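Standby power: small habits for a smaller bill

Many appliances continue to take electricity when we believe they are off. The television waits for the remote, the printer waits for a job, the microwave shows the time all night. Each one takes little, but together they run for every hour of the year.

How to find the hungry ones

Borrow or buy a plug-in power meter. Put it between the wall and the appliance, switch the appliance off as you normally do, and read the watts. I did this in March, room by room, and wrote the numbers in a notebook. The worst was an old stereo, which took 5 watts for doing nothing.

How to calculate it

Multiply the watts by the hours it stays plugged in, then divide by 1,000. You get kilowatt hours. Your bill shows the price of one kilowatt hour, so the rest is easy. My neighbour Shuzhen Jiang found 164 kilowatt hours a year in her home office alone – and she considers herself a careful person.

What to do

Put the television, the speakers and the game console on one power bar with a switch. Take phone chargers out when the phone is full. Turn off the clock display on the microwave, if the manual permits it. Leave the modem alone if your home phone or alarm depends on it.

For the garage or basement workshop, I recommend a separate power bar for battery chargers. Mount it at the height of your hand, so you will really use the switch. Never cover a charger with a cloth or put it in a closed drawer.

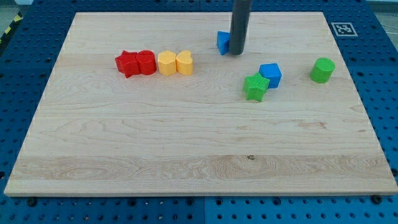

Maple board and a blue cube on the pegboard surface.

Old power bars become loose inside. If the plug does not sit firmly, or the plastic has turned brown, replace the bar. Do not connect 2 bars one after the other, and keep heaters on their own wall outlet.

Inger Fogh, May 10, 2026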